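Home | Ask | Topics | Log in

How do I split one mixed bunch of fake flowers between small vases? Mine flop over.
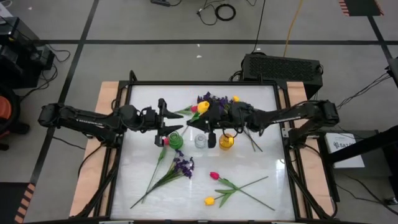
Stem length is usually the problem. Cut each one to twice the vase height. With a green, a clear and an amber vase in a row like these, I'd put the yellow tulip in the amber — purple in the clear.
Haziq Manurung
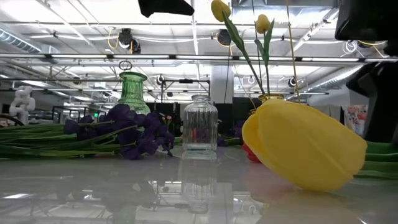 Answers (2)

Wire cutters, not scissors. Purple irises are top-heavy, so put gravel in the green vase first.
Mark Anthony Navarro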